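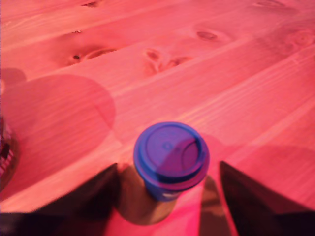 Photo: Felunley Press Office

FOR IMMEDIATE RELEASE

Felunley publishes study on how people understand national identity

DREVAR, 13th August – The Felunley Institute for Civic Ideas has today published a new study on what people mean when they say that they belong to a nation. The study, with the title "Born Here, Came Here, Stayed Here", is based on answers from 3,713 adults in the cities of Drevar and Nako, and on longer talks with 200 of them.

Much of the public discussion about national identity is made by politicians and writers. The institute wanted to hear how the same subject sounds when people speak about it in their own kitchen or at work. The participants were asked what makes a person a full member of the country, whether a shared set of ideas is needed for it, and what a citizen owes to the others.

The most frequent answer to the first question was respect for the law and the constitution. It was chosen as the most important condition by 54 percent of the participants. Language came second, and place of birth came clearly behind both.

In the longer talks the picture became less simple. Many participants who named the constitution could not say which part of it they had in mind, and some of them said this openly. They spoke instead about fair treatment in offices and courts, about the right to criticize the government without fear, and about school days when these things were first explained to them. For several older participants, belonging was mainly connected with military service or with work in a public company – two experiences that younger people in the study almost never mentioned.

The authors also describe a difference between the 2 cities. In Drevar, people spoke more often about rights. In Nako, which has received many new residents from other regions, they spoke more often about duties between neighbors, such as helping in an emergency or taking part in local meetings. The study does not claim that one of these views is better, and it does not give advice to any party.

A separate chapter deals with the word "patriotism". Participants of all ages used it with caution. Some found it a warm word which had been taken from them by others, and some would prefer to leave it out of political speech completely.

The questions were asked in July, by telephone and in person. The results are valid for the two cities only and should not be read as a picture of the whole country. The full text, the list of questions and the tables can be read free of charge in the Felunley reading room in Drevar, and printed copies can be ordered from the publisher, Frade Editions.

A public discussion of the study will be held in Nako in the autumn. The place and the hour will be announced separately.

About Felunley
The Felunley Institute for Civic Ideas studies political thought and public opinion. It is independent from parties and is financed by member fees and by the sale of its publications.

Press contact
Felunley Press Office, Drevar
Review copies for journalists are available on request.

###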